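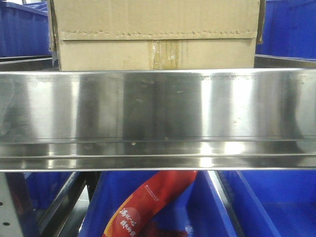 SKEKAR, July - The Plurkis puzzle swap has a home of its own at last, and if the crowd at the opening was anything to go by, it is going to need every inch of it.

Doors opened at 10 a.m. in the old shoe store next to Bråten Hall, and by lunchtime people were sitting on the front steps comparing finds. More than 600 jigsaw puzzles are on the shelves, from chunky wooden farm animals for toddlers to a monster of a night sky that has so far been borrowed twice and finished once.

The idea is as simple as it gets. Bring a puzzle, take a puzzle. If you don't have one to bring, take one anyway and bring it back when you're done. There are no cards and no late fees, just a notebook by the door where people write down what they took and, if they feel like it, how it went. The notebook is half the fun. "Sky too blue," reads one entry. "Husband helped. Will not ask again," reads another.

Solveig Nyberg started the swap 14 years ago with a card table in the hallway of Bråten Hall. It grew into a closet, then two closets, and then the space under the stage, where anyone over the age of ten had to crawl to reach the landscapes.

"I kept saying we'd stop when the closet was full," Nyberg said, laughing. "Then the closet was full and somebody gave us a steam train."

The new room is bright and dry and has a long window facing the street, with four tables set up for anyone who wants to sit down and work. One table is kept for the puzzle of the month, which stays out until it is finished. Anybody can walk in and add a piece. July's is a harbor full of sailboats, and when we left, the border was done and three strangers were deep in an argument over a bit of red sail (it was part of a rowboat).

What makes Plurkis special is the missing pieces service. Przemysław Jakubowski, a retired sign painter, makes replacements by hand. He traces the gap, cuts a new piece to fit and paints it to match the picture around it. He finished 22 of them last winter, and some are so good that you have to turn the puzzle over to find them. He signs the back of every one with a tiny P.

"Grass is easy," he said. "Faces I do over and over. There was a lady in a green hat who took me most of a week."

Jakubowski will take on repairs for any puzzle in the swap, and for your own puzzles too if you are willing to wait. Leave the puzzle assembled on a board if you can, with the gap showing. Pieces that have only come apart in layers can be glued while you have a cup of coffee.

The evening race is coming back as well, after two years off. Teams of up to four get the same puzzle, sealed, and start at the bell at 6:30 p.m. The team to beat is Zanora, four cousins who have won every race they ever entered and wear matching aprons while they do it. They were in on opening day, calmly sorting edges and giving away none of their secrets. Entry is free, but space is tight, and only 20 teams can fit even with tables borrowed from the hall. Sign up in the back of the notebook.

There is a good corner for kids, too. The low shelf has floor puzzles and a rug big enough to lay them out on, and Nyberg is hoping to start a morning hour when school is back in. She would love to hear from parents about what time suits them.

Donations are welcome whenever the lights are on. Please tape the lids shut, and if you know a piece is missing, write it on the box! A missing piece won't keep your puzzle out. Puzzles in plastic bags are fine as long as there is some kind of picture to go with them, though Nyberg admits that one regular asks for the bags with no picture at all, and saves them for January.

The swap is open from 10 a.m. to 4 p.m. on weekdays and until noon on weekends. Come in by the side door if the front one sticks.

3 comments

marnie_k
So happy about this. My mom and I did the lighthouse one at the hall when I was nine and I'd love to find it again. Does anyone know if it made the move?

Tobyfromthehill
It did, second shelf by the window. I had it out in spring. One of the gulls is a Przemysław gull, see if you can spot it.

Greta L.
Is there parking behind the shoe store or do we still use the hall lot?

Skekar News > Around Town > Clubs and Hobbies

Contact the newsroom | © Skekar News | Back to top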